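Paiva 自動化ひろば ＞ ハンド・グリッパ ＞ 困りごと

ペットボトルだけ途中で落とします(把持力の設定は同じなのに)

質問

二本指の電動グリッパで、バスケットからいろいろな物をつかんで箱に移すバラ積みピッキングをやっています。制御ソフトはFlirkardで、把持の判定は指の開き幅とモーター電流の両方を見ています。

布、ボール、ブロックあたりは気持ちいいくらい安定してきました。ところが空のペットボトルだけ、持ち上げたあと箱の上へ移動する途中で落とします。先週は711回動かして、落下が20回。そのうち13回がペットボトルでした。あとは布が端だけ挟まって抜けたものがほとんどです。

困っているのは、落としてもエラーにならないことです。ログでは「把持OK」のまま箱の上まで行って、何も持っていない指を開いて「成功」で終わります。一度、落ちたボトルがテーブルの上を転がって、次の動作でアームの肘に巻き込みそうになりました。あわてて非常停止を押しました。

試したこと
・把持力を上げる → ボトルがつぶれて、余計に抜けやすくなった気がする
・移動速度を下げる → 少し減ったがゼロにはならない
・指先のゴムを新品に交換 → 変化なし

把持力を物ごとに変えるしかないのでしょうか。それとも指の形を見直すべきでしょうか。どちらから手をつけるか迷っています。

回答 1

指先にすべり止めシートを貼れば直ります。うちはそれで直りました。

(質問者コメント)ありがとうございます。ゴムは替えたばかりなのですが、もっと柔らかいものも試してみます。

回答 2 ★ベストアンサー

これ、うちでもまったく同じところでハマりました! 面白い不具合なので長くなりますが書かせてください。

空のペットボトルは、つかんだ後に形が変わり続けるのがやっかいなんです。指が閉じて電流がしきい値に届いた瞬間に「把持OK」が出ますよね。でもボトルの壁はそこからもじわじわへこみます。指が位置保持に切り替わっていると、へこんだ分を追いかけないので、接触力がすうっと抜けていきます。見た目は挟めているのに、力はもうほとんど残っていない。そこにアームの加速がかかると、するっといきます。把持力を上げたら悪化した、というのもこれで説明がつくと思います。へこみ量が増えるからです。

なので、すべり止めより先に制御のほうを疑ってみてください。うちでやった順番です。

まず、Flirkardの把持設定で「到達後の動作」を見てください。うちの版では初期値が位置保持になっていました。これを力保持に変えると、閉じきった後も弱い力で押し続けてくれます。これだけで世界が変わりました。名前は版によって違うかもしれません。

次に、持ち上げた直後に一回だけ待ちを入れます。うちは300ミリ秒。その間に指の開き幅がどれだけ動いたかを見て、縮み続けているようなら一度バスケットの上に戻して置き直します。タクトは少し延びますが、落としたものを拾いに行く時間を考えたら安いものです!

そして判定です。「把持OK」を最初の一回しか見ていないのが、いちばん怖いところだと思います。移動中も開き幅を監視して、全閉に近づいたらその場で停止、そこで「落下」としてログに残してください。箱の上で指を開く直前にももう一度確認します。これを入れると偽の「成功」がごっそり減って、本当の成功率が見えるようになります。うちは数字が下がってへこみましたが、そこからの改善がものすごく楽しいです。

安全の話も少し。落下を検知したら、自動で次のサイクルに入らないようにしておくことを強くおすすめします。再開は人がボタンを押してから。転がった物を取りに手を入れたくなるので、手を入れるときは必ず停止状態を確認してからにしてください。肘のあたりは速度を落としていても挟まれます。

実際の作業の様子も貼っておきますね。
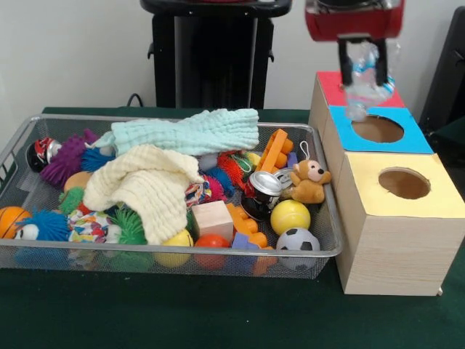 Nultska実習室、2020年2月10日

つぶれたペットボトルを箱の上まで運んできたところです。布やボールやつぶれた缶と一緒に入れているので、つかむたびに相手の硬さが違います。透明な胴に指が当たる物はカメラでの確認も当てにしづらいので、うちでは開き幅の監視を主、カメラを従にしました。

ひとつ注意を。力保持に変えると指のモーターが温まりやすくなります。長く持たせたままにする工程があるなら、温度の上限アラームも一緒に入れておいてください。

(質問者コメント)見てみたら、まさに位置保持になっていました! 力保持に変えて今日ひととおり回したところ、ペットボトルの落下はまだ出ていません。移動中の監視はこれから組みます。自動再開はさっそく切りました。

回答 3

もう解決済みのようですが補足です。

回答2の監視は、薄い布だと誤検知します。布を挟んだときの開き幅は全閉とほとんど変わらないので、同じしきい値だと持っているのに「落下」で止まります。うちはTrusonの二本指ですが、布のときだけ電流も合わせて見るようにしました。それでも薄手の一枚だけだと怪しいです。いい方法があれば私も知りたいです。

あと、力保持の設定はコントローラの電源を入れ直すと初期値に戻る場合がありました。保存を忘れていただけかもしれませんが、翌朝いちばんに確認したほうがいいです。

(回答2の人)布の件、たしかに! うちも布だけは持ち上げ直後にカメラでバスケット側の変化を見ています。減っていれば持っている、という判定です。荒っぽいですがけっこう当たりますよ。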